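**Laundry folding machines – are we there yet or not**

**drumlint62:** ok so my sister in law is about to put down 1000 on a preorder for the Plellix folding cabinet. you clip the shirt on, it goes in, comes out folded. ships in June supposedly. talk me out of it or into it

**oatbarge:** out. Clip it on yourself = you already did half the work. I can fold a tshirt in the time it takes to find the clips

**pressroom_kay:** Depends what she wears. We run a Van Rooij folder at the shop, does flat stuff great. Sheets, towels, napkins all day. Anything chunky goes to the hand table and always has.

**drumlint62:** she's all sweaters. like, all of them

**oatbarge:** lol then no

**sidewinder_tc:** Disagree with everybody a little. The cabinets are a dead end sure but thats not where its going. It's going to be a hand that picks the thing up where it lies. No clips, no tray. Two fingers and enough examples of people doing it. I'd say sweaters on a bed is a fair test, harder than towels, and it looks like this

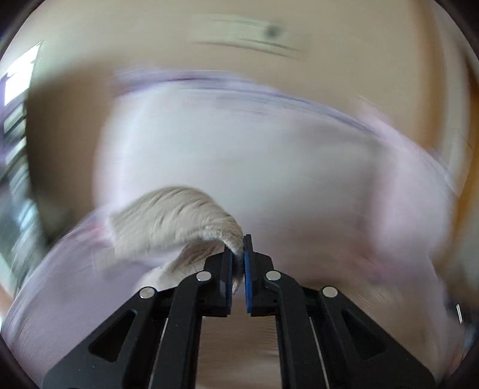
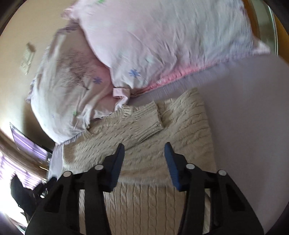
Cable knit is thick, it wont hold a crease, and the sleeve goes wherever it wants. If two fingers can deal with that they can deal with most of a dresser.

**pressroom_kay:** "If" is doing a lot there. Grabbing is the easy part. Knowing where the other sleeve went is the hard part, and then you let go and the whole thing springs back open. I've trained new hires who needed a week on knits and they came with eyes and ten fingers

**sidewinder_tc:** A week! then they knew it. Same deal here, only you teach it once and copy it

**oatbarge:** been hearing "teach it once" since I was in school. The Wallach thing was supposed to do this too, remember? demo video was one towel. Same towel every time. I think it was a washcloth tbh

**sidewinder_tc:** Wallach was a bad product, doesnt mean the idea is bad

**millrace:** Shop floor guy here, not laundry. We have a Kolia arm loading parts, 500 a shift, never complains. Parts are all identical and they sit in a tray. Move the tray two inches and it grabs air. Now picture that with a sweater somebody threw on a bed. Not saying never – saying not for 1000 bucks and not by June

**drumlint62:** thats kind of what I figured. what about waiting a year

**pressroom_kay:** Wait and see if anyone shows it on a wool pullover, start to finish, no cuts in the video. And ask about pulled stitches. Our hand table gets maybe one snag a month, I would want to know what a hard plastic finger does to a loose cable. Nobody ever puts that in the brochure

**sidewinder_tc:** soft pads fix most of that. But ok fair, I'd want to see the number too

**oatbarge:** also knits get folded in thirds and then once over and they stay flat in a drawer, takes like ten seconds. tell her I'll do it for 500

**drumlint62:** will pass along teh offer. she says can you come tuesdays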